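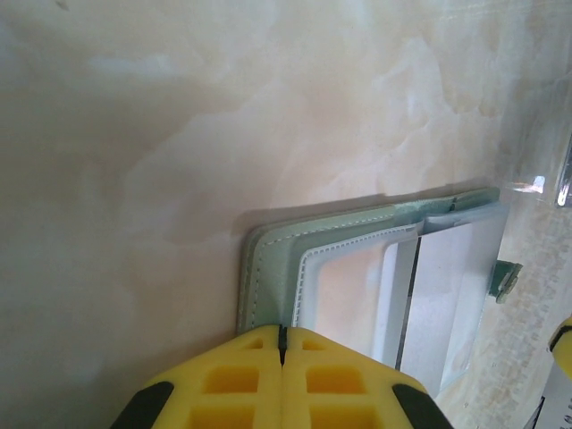

4.2 What people do with their dive records between trips

I went into this part of the study expecting a dull afternoon of tallying, and instead it ate most of June. We had 1838 logged dives from the two clubs, Ondura and Ramorthorpe, and my plan was to match every one to a tank fill slip. Easy, right? Well, only 1369 of them matched on the first pass, and the rest sent me back to the boxes (and to Thabiso Hendricks, who runs the compressor at Ondura and was very patient with me on the phone).

Most of the leftovers were plain bookkeeping trouble. Divers at Ramorthorpe write down the time they got in the water, while the fill slips carry the time the tank left the shed, so a dive late on a Sunday afternoon can look like it used a tank from that morning. Once I allowed a wider gap between the two times, a good share of them fell into place. I kept the wider gap for both clubs so I wasn't treating one more kindly than the other.

Then there were the 129 dives with no maximum depth at all. I left these out of the air use estimates in Section 5 but kept them in the count of trips, which I think is fair, although a stricter reader might drop them altogether.

I also asked the 42 divers who sat for interviews where they keep their certification cards and loose slips, and oh, I loved these answers! Gloveboxes, sandwich bags, the lid pocket of a regulator bag, card holders of the ordinary kind (Figure 3 has one in mint green with pale stitching). Several people went off to fetch theirs in the middle of the call. I didn't code the answers by type of storage because half the group named more than one, and I couldn't find a rule for the main one that I'd want to defend.

Logbooks were a different story. The Fustlow logbook has a printed box for starting and ending pressure, and people who used it filled in both far more often than people with blank notebooks. I'm careful with that, though: someone who buys a ruled logbook may well be the sort who'd write the numbers down anyway. Olaniyan (in the earlier shore diving survey) ran into the same problem and handled it by looking only at divers who had switched books. We had too few switchers to try it.

Figure 3. Open card holder on a marble-patterned surface.

Comments

reefwife: My fill slips are all in a coffee can. Was that an option?

T. Okell: Would you share the time gap you settled on? We have the same mess with our shed slips.

padi_o_furniture: Blank notebook guy checking in. I do write my pressures down. Mostly.

Related
Section 4.1: Recruiting the two clubs
Section 5: Estimating air use from club logs
Compressor schedules and weekend crowding

Contact | Copyright the authors | Back to top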